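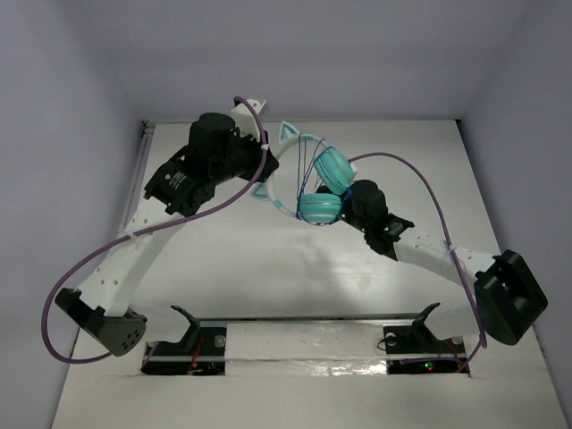

Session 4: Shaving soaps and what the lather is doing

Okay, last time I ran over on beard oils, so we start straight in with soap. A hard shaving soap is mostly stearic acid plus a lye, usually potassium hydroxide with a bit of sodium. More potassium gives you a softer puck that loads faster. More sodium, harder puck, and you'll be swirling that brush for ages!

Glycerin: leave it in. It holds water against the skin and gives the blade some slip.

Our test batch is the Cundcombe base (formula 263 in your binder). Soak the brush, shake it twice, load for 20 seconds, then build in the bowl and add water a few drops at a time. I always add too little at first, and so will you. Big airy bubbles mean too much water or not enough soap. You want yogurt.

Scent goes in last, after the batch has cooled a bit. Cedar and lime behave well, clove can sting, so go easy.

For next time, read the Prendness handout on aftershave balms and bring your own brush (badger, boar or synthetic, I'm not fussy).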